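Notebook – laundry team, cloth folding, February

Start 14:00. Gijs Desmet had the left gripper, I had the right. The bed is free until six, after which Bloxham's lot want the bay for their drawer task and will be unpleasant if we are still in it.

Task as written on the sheet: pick the cloth up off the bed, find two corners, hang it out between the grippers, lay it down, fold in half, fold in half again. A four-year-old can do this. We are third-years and our record for a clean one is 28 seconds, set by Gijs, who has mentioned it.

Target for the Vurnau entry is 300 usable demonstrations. We came in today with 71. The plan says we should have been past 200 by now, but the plan was written by me in a good mood.

First block was all crumpled starts. Rule we agreed: drop the cloth from chest height, no arranging it afterwards, no "helping" it with a knee. It must land how it lands. I broke this rule on the second go and had to bin the take.

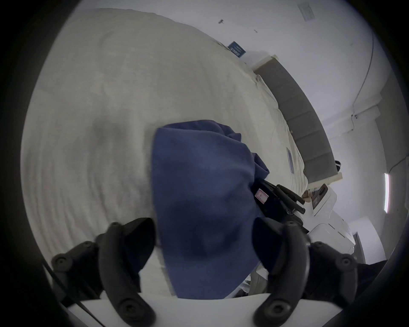 Why does every take begin with the cloth in a heap?

Because the heap is the hard bit, and it's what the judges will hand us. Last year's team trained on cloths laid out nearly flat, and their arm did beautifully until it met a real pile, at which point it pinched the middle and lifted it up and down until time ran out. If the policy has seen plenty of ugly starts, it has some chance of finding an edge.

Notes from the first block:

Pinching. If you close the fingers too deep you get two layers and the corner hides inside the fold. Close shallow, lift a little, look, then commit. Gijs closes deep and shakes it, which works for Gijs. Not sure I want the model learning the shake.

Speed. We are both too quick. It feels painfully slow when you're doing it and then on playback it looks like two people fighting over a tea towel. Slow down by a third and see whether the replays improve.

Hand-over. Still the worst part. Left holds a corner, right goes along the hem looking for the next one, and about halfway the cloth swings and the right-hand camera sees nothing but blue. I've marked those takes with an H in the log. Keep them for now, decide later, argue then.

Tea at 15:30. Ate Gijs's biscuits. Recorded here for completeness.

Second block we swapped the order: left always takes the first corner and waits, right doesn't move until left has stopped. Dull to do, but the takes line up much better when you put them side by side. It also means we no longer bang the grippers together, which was doing the finger screws no favours. Tightened both pairs before we began and put a dab of paint across the heads so we can tell if they creep.

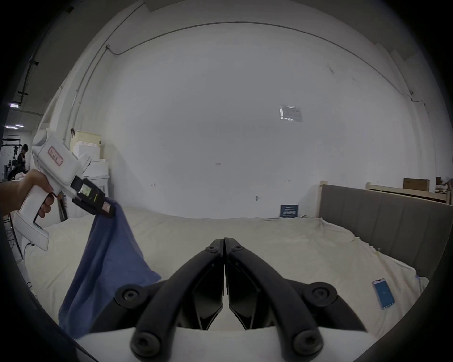 The waiting has to be a proper wait, though. If left drifts while right is searching, the recording teaches it that drifting is part of the job. We tried counting to two in our heads. Gijs's two is a good deal shorter than mine, so now we count out loud, in unison, like a very small choir.

Trouble list:

Clocks. Left and right recordings were out by 6 frames at the end of the session, fine at the start. Saleo script is meant to catch this and says everything is lovely. I do not trust the Saleo script. I wrote the Saleo script.

Storage. Upload to Fludeo stalled twice. Copied everything to the spare drive as well. Do not wipe the cards until somebody has opened the files and watched one through to the end.

Wrist. Mine hurts. Swap sides every half hour next time, even if it costs us a calibration.

Next session: same cloth, same bed, but start from the far side so that it isn't learning one view of the headboard. Then try a thicker cloth, if Gijs remembers to bring one. Also ask Bloxham whether they'd trade us a morning for our late slot. They will want something for it.

Packed up at 17:50. Total to be filled in once I've been through the H takes.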